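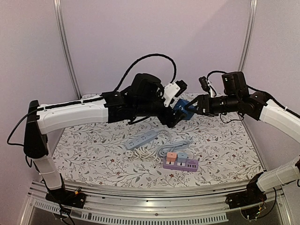 The Dresa Book of Silent Prayer – digital edition

Author: Baranauskienė
Publisher: Gredatance
Series: Dresa Devotional Texts, volume 4
Format: reflowable e-book
Print equivalent: 224 pages
Language: English
Text-to-speech: enabled
Page numbers: matched to the paperback

Product description

A working manual of silent prayer for individual use, arranged as 100 short sittings. Each sitting has a psalm verse, a paragraph of commentary, a period of silence and a closing prayer. The sittings may be used in order or picked from the subject index. No knowledge of Greek, Hebrew or Latin is assumed, and where a term from one of these languages is used it is explained at first mention and again in the glossary.

The commentary is drawn mainly from the desert tradition and from later Western writers on recollection. Sources are given in endnotes. The author does not argue for one school of contemplative practice over another, and differences between them are set out in the appendix instead of in the daily text.

Contents

Preface to the digital edition
How to use the sittings
Part one: Posture, breath and attention
Part two: The psalms of ascent
Part three: Dryness and distraction
Part four: Silence in company
Appendix: Notes on the schools
Glossary
Subject index
Index of scripture references

Changes from the paperback

The text has been reset and the endnotes are now linked in both directions. Two misnumbered psalm references in part two have been corrected. Psalm numbers follow the Hebrew numbering throughout, with the Greek numbering in brackets where the two differ. The paperback gave the Greek numbering only in the index.

The ruled pages for the reader's own notes have been left out. Readers who want written notes should use the note function on their device or keep a separate book. Notes made on the device are not stored by the publisher.

The index of scripture references has been enlarged to 1,000 entries and each entry links to the paragraph concerned – on older devices the link may open at the top of the section.

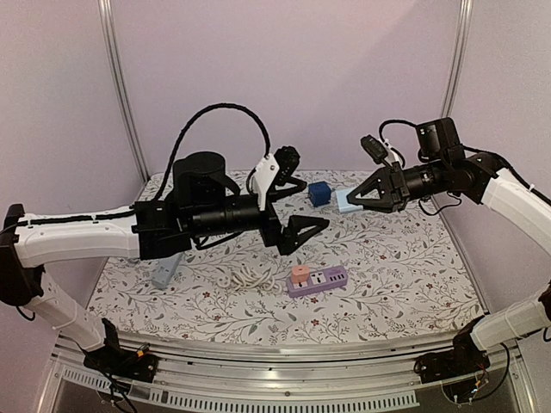

Reading on your device

The file has been checked on e-ink readers, tablets and the Joveo reading app. Joveo users should turn off continuous scrolling, as it removes the blank page that marks the period of silence in each sitting. The blank pages are intentional and are not a fault in the file.

Typeface and margins can be set by the reader. At the largest text sizes the two-column psalm tables in the appendix become a single column, with the Hebrew numbering first. Small capitals are used for the divine name and may show as ordinary capitals on some devices.

Licence and lending

One purchase covers personal use on up to 4 devices registered to the same account. Lending through a public library is under a separate licence. Parishes and retreat houses wishing to print single sittings for group use may do so without charge, provided that the title and publisher are shown on each sheet.

Updates

The current file was issued in May. Corrected files are sent to existing buyers at no cost, but automatic updates must be switched on in the account settings. Bookmarks and highlights are normally kept when the file is replaced.

Also in this series

Volume 1: A Short Rule for Households
Volume 2: The Evening Office
Volume 3: Fasting and the Calendar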